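**Mutlow Squash Jug, 9 cup size**

We've been selling the Mutlow for a good few years now, and it is still the jug we reach for at home when the family comes round and everyone wants a drink at once. It has a wide mouth that takes a whole tray of ice, a lid that stays put when you pour, and a handle big enough for a proper grip (my mother-in-law, Ermelinda, has sore hands and gets on very well with it).

The lid comes in two parts, so you can pop out the middle piece and scrub round the rim with a bottle brush – do give it a go every week or so, as orange bits do love to hide in there. 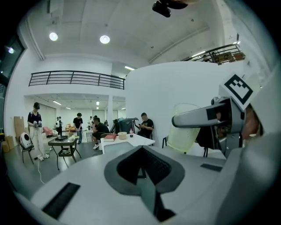
Choosing a colour is the part people write to us about most, and I'm always glad to chat it through! The jug comes in clear, smoke and a soft blue, and all three sit happily beside whatever you already have in the cupboard. If your cups are see-through and coloured, like the yellow-green one behind the grey finger, I'd go for the clear jug every time, and let the cups do the showing off. Smoke is lovely with plain white.

It goes in the top rack of the dishwasher, though please don't put it in the microwave. Filipa in our packing room wraps each one in paper, and spare lids are kept on the shelf under stock number 221, so just quote that when you order one. Returns are fine for 20 days – drop us a line first and we'll send you a label.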